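**Countertop wire rack vs. cabinet for a small bottle collection**

**ngal_k** – October
I have eight bottles and one black wire rack. The tabletop is grey with a marbled pattern. It gets afternoon light, so anything left out warms up. The rack is a Standitz, bought used. The question is which bottles go in it and which stay upright.

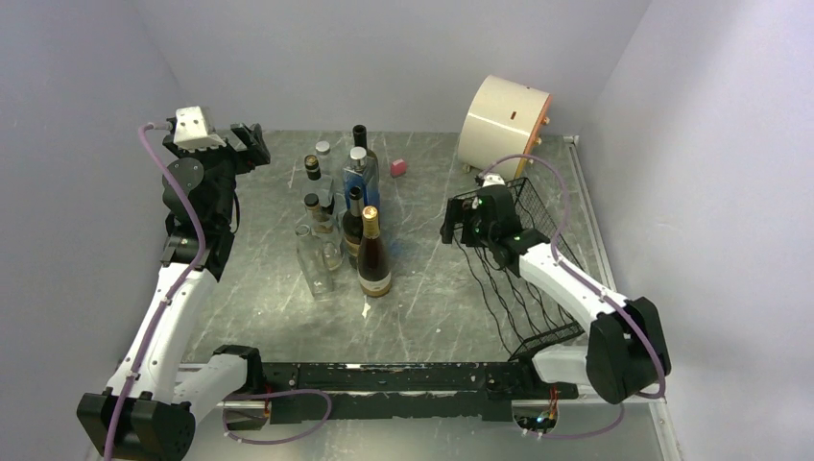 My current plan is to rack only the wine with the gold foil neck and leave the rest standing. The uncapped one is for recycling. Opinions on the clear glass with the dark stopper?

**Griltthorpe93**
Upright. Spirits degrade a cork if stored on their side. Horizontal storage is for wine under natural cork, and only if you keep it more than a few months.

**iretti_cellar**
Disagree on the second part. Under a year it makes no measurable difference. I logged 31 bottles both ways and could not tell them apart.

**Griltthorpe93**
At what humidity? Without that the log says nothing.

**iretti_cellar**
Basement, steady. I did not record humidity. Fair point.

**naheed_rizvi**
Separate issue: wire feet scratch a tabletop. Put felt pads under the rack before loading it. Also spread the bottles out – glass on glass chips at the shoulder.

**ngal_k**
Pads ordered. Everything with a stopper stays upright, wine goes in the rack. I will move the lot to the cabinet side, out of the sun.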